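Open House Report, April
Submitted to the Sowah Fund by Akosua Mahama, program lead, Prenham Manipulation Workshop

You asked for a progress report in plain language, with fewer acronyms than the last one. I have used none, and I hope this is noted at renewal time.

The main event of the period was the open house. We had 70 visitors through the door between ten in the morning and four in the afternoon, which is more than the parking could bear and a good deal more than the coffee could. Your own representative arrived during the lunch lull and saw the arm at its least busy, so let me set down what everybody else saw.

The demonstration was the box task. A small open box with a black interior sits on a white table, and the arm works at it from close range, steering by the camera at its wrist. People who come to see robots expect something that dances. They got a gripper approaching a box at the pace of a cautious man entering a cold lake. Most of them stayed anyway, and a few pulled up chairs.

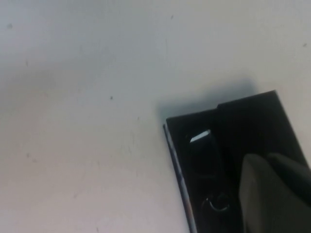

Sherif Morsy thought we should have run it at double speed and taken our chances with the furniture. His view, given at some length over the sandwiches, was that a crowd will forgive a dropped box and won't forgive a slow one. I recorded the suggestion and left the speed where it was.

Why this task, when the proposal talked about kitchens? Because black on black is hard, and so is clear on black, and we promised in the second milestone to stop choosing objects that flatter us. A red cube on a white table is a fine thing for a brochure. The arm could find a red cube two years ago. What it struggles with is anything dark and shiny, or anything it can see straight through, and a large share of what people own seems to be one or the other. The wrist view is the harder of the two it has to work from. Up close, the edges of a dark object sink into each other and the system is left to reason from a rim and a bit of shine. 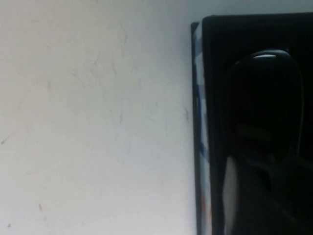

Wrist camera, black interior at right. Rounded shape inside, faint outline only.

Progress against the plan, then. We have now logged 1,369 attempts at tasks of this family, against a target I set in a more optimistic month and would prefer not to repeat. The software we call Jornora, which decides where the gripper ought to go, was rewritten during the winter and is now much better at admitting it doesn't know. This sounds like a small thing. The old version would choose a spot with total confidence and close on air. The new one stops, backs off and looks again, and visitors took this for thoughtfulness. One child asked if it was scared.

We also finished moving the fixed camera. It used to hang where the arm could block its view at the moment the view was wanted, an arrangement I approved personally. From the new position it gets the whole tabletop and the inside of the box at a useful angle, and the two views can be checked against each other before anything moves.
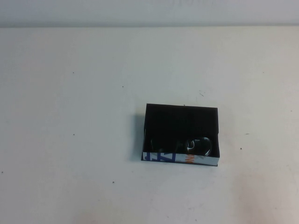 The transparent pieces remain our weak spot, and I would sooner you heard it from me than from the visitors. Jornora tends to latch on to the bright reflections and treat them as the object. When the lights change, the reflections go somewhere else and so does the gripper. We held the lighting steady for the open house, and I said so to anyone who asked. Next quarter we stop doing that, and the success rate will go down before it goes up. Please read the next report with this in mind.

On money: we are under budget on equipment and over on people's time. The replacement gripper pads from Brunduvitz cost less than quoted and arrived later than quoted, so I suppose those cancel. The 16 hours spent rehearsing the open house were not in the plan at all. I have charged them to outreach.
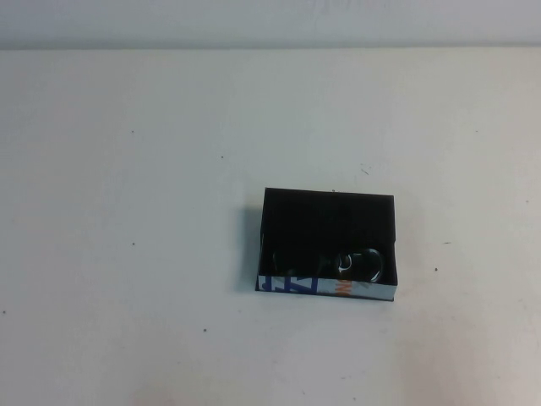

Two items need a decision from you. The first is whether the second open house goes ahead in the fall as written, or whether we put that money into a second arm and let people watch a recording. I would take the arm. The second is the table. Several visitors remarked on the specks, and one asked whether they were part of the experiment. They are now, in the sense that Jornora has to ignore them, but a new tabletop is a modest line and I have added it to the request.

The full results table and the signed visitor sheet will follow with the invoice.

Comments (3)

dlh_north
Came with my dad. Slower than I expected but I liked that you could see it stop and have another look. He talked about it all the way home.

Sherif Morsy
For the record I said one and a half times speed, and it was a good sandwich.

quietgears
Is the fall open house happening or not? If you get the second arm I'd still rather see it in person than watch a recording.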